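The washing-up can wait (it will have to)

Every January somebody tells me that this is the year of the household robot. I have been writing this newsletter long enough to have heard it in five Januaries, and in all of them I have gone home and emptied the dishwasher myself. So when readers write in to ask whether they should hold off buying a new mop, my answer has been steady. Buy the mop.

Still, it seemed only fair to go through the chores again, one by one, and see where things stand. I have left out floors. Floors were done years ago, provided yours are flat and free of socks.

Start with laundry. Washing it was solved by our grandparents' generation, and drying it soon after, which leaves the part everyone hates. A towel is a reasonable thing to ask a machine to fold, being flat, square and much like the next towel. A fitted sheet is another matter. I can't fold a fitted sheet. My mother couldn't either, and she was handy with a wallpaper table. The folding machine from Jorel, which I saw at a trade fair two years ago, did a very tidy T-shirt as long as a young man in a fleece laid it out flat first and smoothed the sleeves. By the time he had done that he was two movements away from folding it. I watched him do 40 of them and he looked tired.

Next, the kitchen. Chopping is fine, stirring is fine, and a pan that stirs itself has been on sale for ages if you have the cupboard space and don't mind soup. The trouble begins with everything in between. Opening the packet. Finding the packet. Noticing that the packet has a hole in it and the rice has been leaking into the drawer since Christmas. Much of cooking turns out to be small clearing-up jobs with a meal somewhere in the middle, and small clearing-up jobs are exactly what the machines find hard.

Then there is drink, which I had always assumed would come first. Surely a robot can get me a glass of juice? It has arms, and the juice isn't going anywhere.
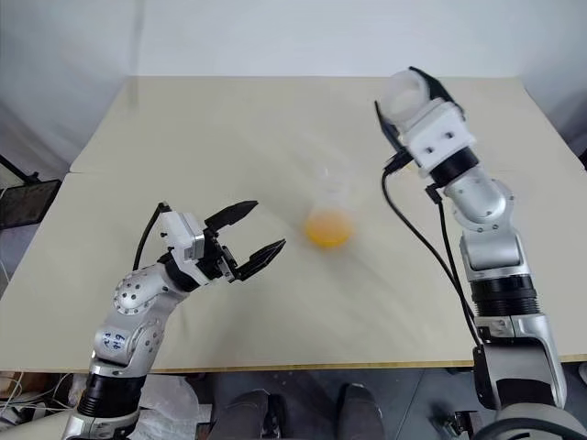
Consider what you are asking for, though. You want one hand to take hold of something thin and clear without crushing it or knocking it flying, and you may want a second hand to do something useful at the same time and stay out of the way of the first. A see-through cup is a rotten thing to look for with a camera, because what the camera mostly sees is the table behind it. Grip too softly and it slides. Grip too hard and you have a handful of plastic and a wet table. You and I learned all this at the age of two, at great cost to the carpet, and have forgotten that it was ever difficult.

What I like about two-armed machines is that they at least admit the problem. One-armed chores are rare. Try taking the lid off a jar, or putting a pillow in a pillowcase, with your left hand in your pocket. The people at Bronda, who make lifting gear and have lately been dabbling in this sort of thing, told me that getting either arm to do its share was the easy bit. Getting the pair to agree on whose turn it was took most of a winter. Anyone who has moved a sofa with a relative will understand.

The shop floor is further along, as it always is. At Lopes, where they pack bathroom fittings, a machine now puts taps into boxes all day and does it well. The taps arrive the same way up. The boxes are the same box. If a tap comes down the line backwards, a light goes on and a person walks over and turns it round. I asked how often the light went on and was told it depended on the tap. It's a good arrangement and I don't mock it. The person does much less bending than before and has opinions about the light.

My kitchen doesn't have a line, and things come down it backwards as a matter of course. There are mugs with no handles and one mug that is mostly handle. The cutlery drawer holds a torch. I have tried to imagine explaining the torch to a machine and I got as far as "it lives there".

People who sell these things like to say they work 900 times out of 1,000, and say it as though it settled the matter. I would ask what happened on the other 100. If it was a dropped sponge, no harm done. If it was a pint of orange squash down the back of the cooker, I'd sooner pour my own.

So where does that leave the chores? Floors, yes. Towels, if you're patient and own a lot of them. Packing taps, certainly. Drinks, perhaps, if you're not thirsty yet. Nirkia has sent word of a bathroom-cleaning arm it would like me to try, and I've said yes, on the condition that somebody else cleans the arm. I'm waiting to hear back. A report will follow in the next issue or the one after, depending on how the grouting goes.

Letters about mops to the usual address, please.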